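Keep the Repair Counter Open

Ferport is about to close the repair counter on the ground floor of the town library, and I think that is a mistake. The council says the space is needed for self-service lockers. The counter is open two afternoons a week and costs the town 400 dollars a month, mostly for parts and insurance. Lockers will cost more than that to lease.

I took a lamp there in August. Gifty Yakubu found the fault in the switch, showed me how to open the housing, and let me do the work myself. It took most of an hour. A shop in Cummont had already told me to throw the lamp out and buy another.

The usual argument against a service like this is that new goods are cheap. Some are. A toaster costs less than a decent pair of shoes, and if you count your own time at any normal wage, fixing one makes little sense. But people do not live by that sum. A man who is out of work has time and no money. A retired woman may have owned her mixer for 64 years and not want a different one.

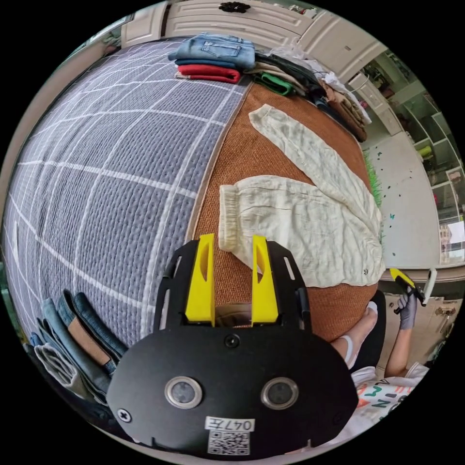
There is also the matter of what people know. When I was in school, every student spent a term taking things apart, and most of us could wire a plug by the end of it. My daughter's school dropped that class 8 years ago. She is good at math and had never held a soldering iron until she went to the counter with a broken radio.

Tanner Sutherland, who speaks for the library on the council, told the last meeting that residents can find repair videos online. I use them too. A video can't look at the part in your hand and tell you that yours is a different model, or that the crack you're worried about doesn't matter.

I accept that the library is short of room. The counter could move upstairs, next to the map cabinets, where there are 9 desks and most sit unused in the afternoon. Perrine Tanguy put that plan to the council in writing and has had no reply. She should get one before anything is taken out.

The vote is next month. Residents who have used the counter should write in and say what they brought and whether it got fixed. Letters go to the clerk's office on the second floor of town hall.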